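Tastance Shelf-Picking Kit, Reviewed After a Month With the Method
May 7, 2023

I have wanted to write up the Tastance kit ever since Annelore Pfeiffer passed me the method notes that come with it, and I've finally had enough evenings with it to say something useful. The short version is that I like it a great deal, with a few grumbles that I'll get to (there are always grumbles).

What you get is a policy trained on demonstrations, the training recipe, and a set of grocery episodes to start from. The idea behind it is pleasantly simple. Instead of asking one network to handle the whole errand from "get me a carrot" to the thing landing in the basket, the authors split each episode into 3 stages - approach, grasp, and place - and let a small selector decide which stage the robot is in. It was first worked out on the older Mandeck benchmark, and the write-up is refreshingly frank about how poorly the single-network version did there.

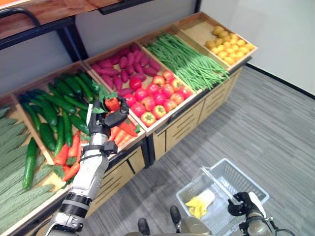 The grasp stage is where I spent most of my time, and it's where the method earns its keep. Most shelf-picking work I've read likes to train on boxes and cans, which are lovely to grab and teach you very little about produce. A carrot with its leaves still on is a much better test, with fingers having to wrap over the top while the greens fan out to one side and the root points off at an angle, and a whole heap of other carrots lying every which way underneath. The training set has 253 episodes, which sounded skimpy to me, but splitting them by stage stretches them further than I expected. In my runs through April, the staged policy finished 79 percent of its picks. The plain one trained on the same episodes was well behind.

I do wish they had done more with placement. The selector sometimes switches over to placing a beat too early, and then the arm starts toward the basket before the grip has settled. The Kikeck add-on smooths this out with a short delay, though you pay for it in speed, and I found myself turning it off again when I was in a hurry.

Layout matters too, more than the notes let on. Bins that hold two kinds of vegetable are harder than bins that hold one, and a stray item on the wrong pile, like a cucumber lying across the bitter melons, is just the sort of thing I'd want in any test set. Please, more of those! 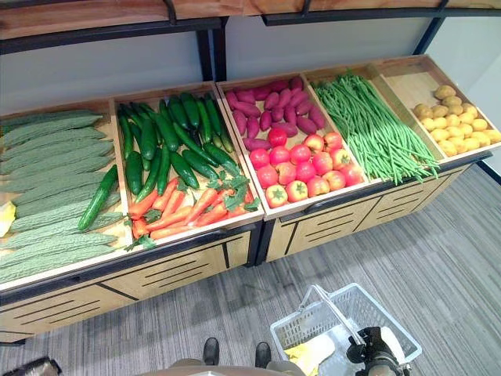 Setup and documentation

Getting it all running took me 7 hours, spread over two evenings and a good deal of tea. The install notes assume you already use Psarras for logging, and if you don't, set that up first and save yourself my first evening. After that the instructions are clear and kindly written, and the replay viewer is a real pleasure. You can scrub through an episode and watch the stage label change as you go, and that taught me more about the method than the paper did.

I'd recommend it to any small lab working on produce or other soft, awkward shapes. If you only pick boxes, the plain policy will probably do you fine, and it trains a good bit faster.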